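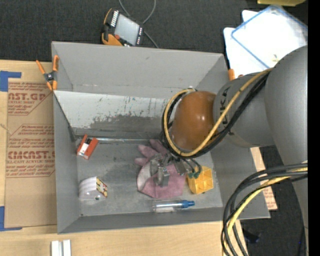 Workshop Tips: Comparing Grippers for Bin Picking

The following guidance is issued to members and staff who use the shared automation bench at the Hatach workshop. It concerns the comparison of two or more grippers on the same arm and assumes that the user has completed the bench induction.

Choosing the test objects

A comparison made with identical blocks says little about household goods. Select items that differ in stiffness, surface and shape. A glove, a small carton, a clear tube with a cap and an angular plastic part make a suitable starting set. Soft items should be included in every session. Gloves fold under the fingers and often lift by one fingertip only, and this should be recorded as a partial grip.

Clear objects are difficult for most depth cameras. Place at least one in the bin, and note separately whether the camera missed it or the gripper dropped it.

Securing the bin

Fix the bin to the table before the first trial. Spring clamps on the rim are adequate for light work, provided the handles stay outside the path of the wrist. Mark the position of the bin on the table with tape. A worn bin may be used, but the same bin must serve for all grippers under comparison, as scuffed and smooth walls do not behave alike when an item is pushed against them.

Cables and air lines

Move the arm by hand control to each corner of the bin at low speed and watch the cables throughout. Cables that hang freely in one corner may pull tight in another. Air tubes should leave the gripper on the side away from the nearest wall. Keep the pendant within reach of the operator at all times, and never inside the bin.

Running the trials

Allow 90 picks per gripper. Empty the bin and refill it by hand after every tenth pick. Do not arrange the items. Ms. Nesrin Karaca, who maintains the bench records, asks that failed picks be entered as they occur. Sheets completed from memory at the end of the day will be returned.

Change one thing at a time. If the Divberg fingers are to be compared with the Skelley pair, the camera, the lighting and the controller settings remain as they were. Record the closing force for both.

Care after use

Wipe the finger pads with a dry cloth. Solvent cleaners harden rubber pads and should be avoided. Dust the bin floor, coil loose cables in wide loops and return the test items to drawer 2.

Bench bookings for October close on Thursday. Requests for replacement pads should be addressed to Mr. Nazar Nechyporuk, quoting stock number 2367.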